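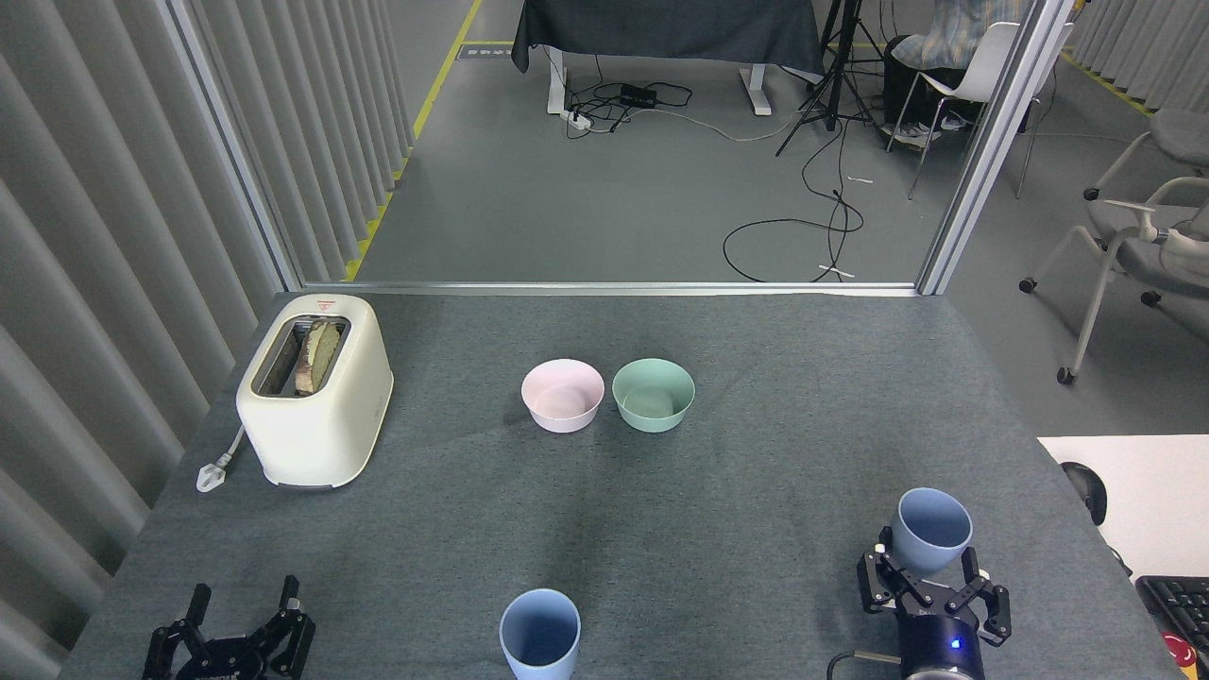
Can It Do the Breakfast Things Yet?

I've been asking this question since my kids were small enough to leave cereal welded to every surface in the house, and I'm still asking it now that they've moved out and I have only myself to blame. Can a machine clear up after breakfast? I don't mean a dishwasher. I love my dishwasher (a Grerex, very loud, still going), but a dishwasher has never once walked over to the table and picked up a cup.

So this page is my running collection on the subject. I started it in May after a long argument with my friend Carol Yeoman, who ran the kitchen at a guest house in Flinusstead and has put out more breakfasts than I could count. Carol's position is that we'll have robots doing our taxes and flying our planes long before one can be trusted with a toast rack. I took the other side, mostly because she'd had the last word the time before!

Start with the cup, because everybody does. A light plastic cup sounds like the easiest thing in the kitchen, and for me it is, I grab one half asleep with a phone in the other hand. But think about what your fingers are up to. Squeeze too hard and the sides give, too soft and it slides, and if there's juice in it you have to keep the thing level the whole way to the counter. Two fingers can hold a cup, no question. I'd say cups are the chore closest to being done, and I'd let a machine have a go at mine tomorrow, as long as they were the plastic ones.

Bowls are a step up. You can pinch a bowl by the rim or get underneath it, and when two are sitting close together you have to fit a finger in between them without shoving the neighbor along. Carol stacks hers up her arm, which I've tried once and won't be trying again. I'd settle for one bowl at a time, slowly. Slow doesn't bother me at all, by the way. If it took 40 minutes to clear a table while I was in the shower and then on the phone with my sister, well, the table would be clear, and that's all I wanted.

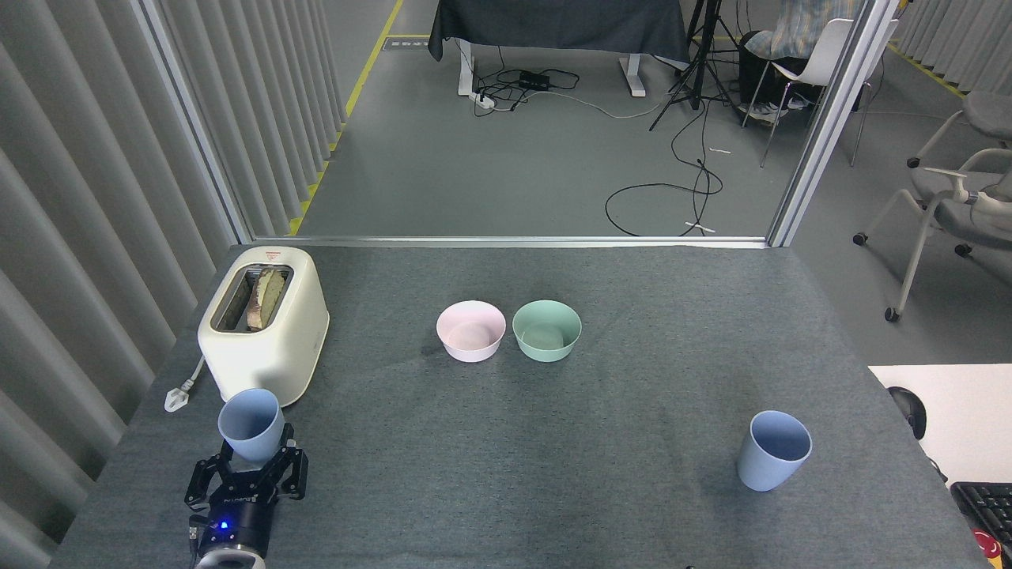 Then there's toast, and this is where Carol starts looking smug. Toast is different every single time. It comes up thick or thin, it leans, it breaks if you pinch it in the wrong spot, and it leaves crumbs all over whatever picked it up. And it lives in an appliance that gets hot and has a cord trailing off it. I burn my own fingers on the toaster a couple of times a year and I've been at this for decades.

My niece Tia Hollis works in a hardware store in Clirnongate and sees the same kind of trouble from the shop-floor side. Her store carries a 600-page catalog's worth of stuff, and she says boxes would be fine, give a machine all the boxes it wants. It's the loose things that customers put back in the wrong place that eat up her afternoon. A paintbrush in with the hinges. A single glove. She'd pay good money for something that could wander the aisles after closing and put 5 things back where they go, even if it only managed 4.

I feel the same about my kitchen. I keep hearing about the big dream, the one that cooks dinner and folds the sheets, and what I'd really like is something that puts the cups by the sink and leaves the toaster to me.

So, where I've got to as of now: cups, nearly. Bowls, getting there. Toast, ask me again. Wiping the table afterward, I haven't made up my mind, but Carol has and you can guess which way.

I'll keep adding to this page as I go. Next up is laundry, specifically socks, and after that I want to do the cutlery drawer at my cousin's place in Briem, which would defeat most people.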